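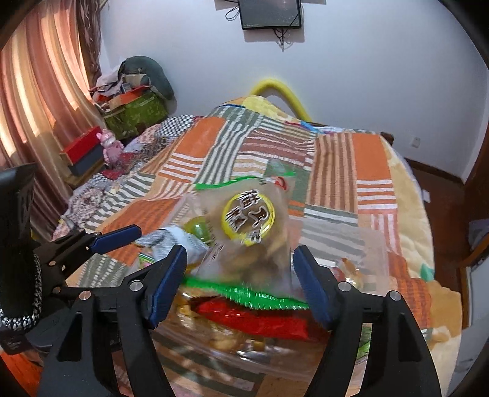
About Istaron

Istaron teaches robots to do ordinary things in ordinary homes. We do it by hand. One of our people picks up a gripper with a camera on it, walks up to whatever needs doing, and does it: reach, close, lift, put down, let go. The recording of that becomes a lesson, and enough lessons become a robot that can have a go on its own.

We love this work. There's a real thrill in watching an arm pick up a bag of cookies in a way you recognize, with the same little tilt of the wrist that you used a few weeks earlier in somebody's spare bedroom!

How we started

We began in May with 2 grippers, a borrowed workbench and a plan to record everything in a clean white room. The plan lasted until our first robot met a real kitchen. It had learned to find a cup on a bare table, and it was lost as soon as there was a cereal box next to the cup and a dish towel half on top of it. So we packed up the grippers and went out to where people live, and we've been doing it that way ever since.

By October 2019 we had 2,980 demonstrations we were happy to keep, recorded in around 65 rooms. Bedrooms, kitchens, hallways, one very narrow pantry (we have bumped our elbows on every shelf in it).

What a session looks like

Our demonstrators go out with a gripper, a charger and a short list of tasks. We don't tidy up first. If the snacks are piled up together, they stay piled up, and the demonstrator works out which one to go for and how to get the fingers around it. Crinkly bags are wonderful teachers. They bend, they slide, they catch the light, and a grip that's fine on a box will squash whatever is inside a bag.

A good demonstration is slower than you'd think and smoother than you'd manage on your first day. We ask for one clear movement toward the thing, a moment with the fingers open on both sides of it, then the close. If you fumble, keep going and fix it. We keep plenty of fumbles, and the robot gets a lot out of seeing how a person recovers from one. 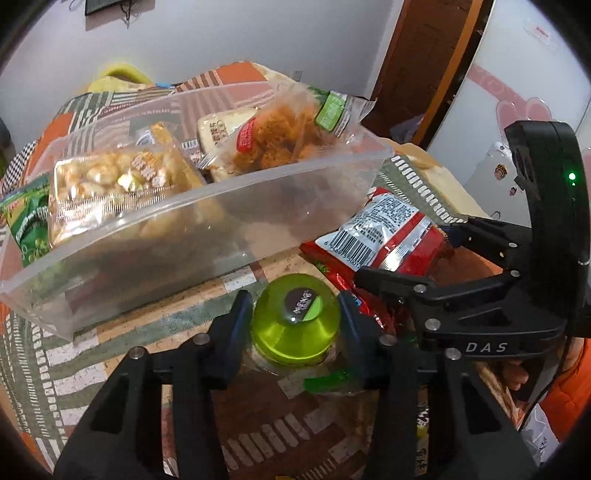 Jaws open on either side of a green-capped bottle, with the snack box just behind.

Bottles are a favorite around here. They look easy, and then you meet one that's standing close to three other things, and you have to think about your angle before you've moved at all. New demonstrators usually spend a good part of their first week on bottles and come back with opinions about caps.

By hand and by remote

Hand-held recording is where most of our lessons come from, but we have a second way of working that we call Flostent. With Flostent, the demonstrator sits at a desk and drives a real robot arm through two hand controllers, watching through the arm's own cameras. It's slower and a bit more tiring, and it shows us things the hand-held tool can't – how far the arm can really stretch, for one, or where its elbow ends up when the wrist is low.

We like to use both on the same job. A task starts out hand-held, in as many homes as we can get into, and then moves over to the Flostent desk for the awkward parts. Putting a lid back on a plastic box took us there and back several times.

Who we are

We're a team of 8. A few of us came from robotics, and the others came from a bakery, a moving company, a theater props shop and a physical therapy clinic. That mix has been great for us. People who have handled things for a living notice what their hands are doing, and they can explain it to the rest of us over lunch.

Our workshop is on the ground floor of the Echeverría building, through the courtyard and past the bike racks. The doorbell is quiet, so ring it twice.

Kidness

Kidness is our school program, and it may be the part of the job we talk about most. We bring grippers and a small arm into classrooms and let the students do the teaching. They choose the task, record it themselves, and come back the following month to see what the arm made of their lessons. They are strict teachers! One class made the arm practice stacking erasers until the stack stood up straight, and then asked for a taller one.

Working with us

We're always looking for homes to record in, with whatever happens to be on the table that day. We're glad to hear from schools too, and from anyone with steady hands and some patience who would like to try being a demonstrator. Training takes place at the workshop, and you don't need to know a thing about robots to begin.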